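Drinine Memorial Chapel, Honddale – walk-through before November remembrance service

1. Main doors. Both open outward, closers ok. Left one sticks a bit at the bottom, needs planing.

2. Seating. 114 chairs out, center aisle clear. Two wobbly ones pulled from row C.
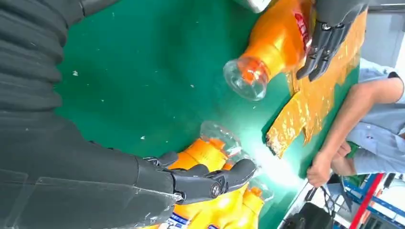
3. Candles. Glass holders only, no open tapers on the pews. Sand tray by the guest book is low. Top up before families arive.

Extinguisher by the lectern – tag in date, gauge in green. The one in the coat room has a bag hung on it. 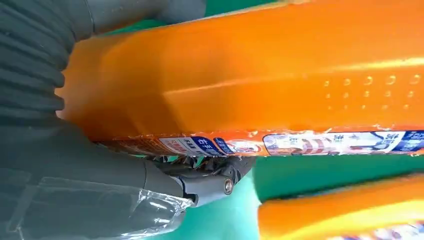 Bag moved. Hook should come off that wall or it'll just happen again.

4. Rey room (family room). Kettle cord runs across the walkway, taped down for now. Not a fix. Rug corner curling too, same spot 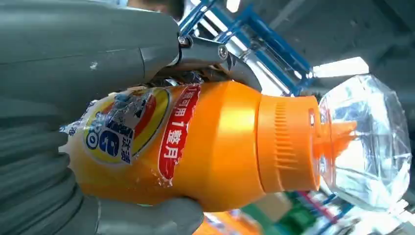

and that's where people stand with coffee. Take the rug up for the day.

5. Wreath stands. Jenetar folding type, feet locked on all but one. Tagged, in the back hall.

6. Outside. Ramp rail solid. Path light 479 out, reported. Wet leaves on the steps, sweep by 4 pm and agian before doors.
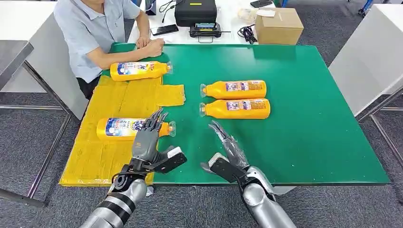
Table with green top, yellow bottles and mat.

Recheck items 3 and 4 on the day. Rest passed.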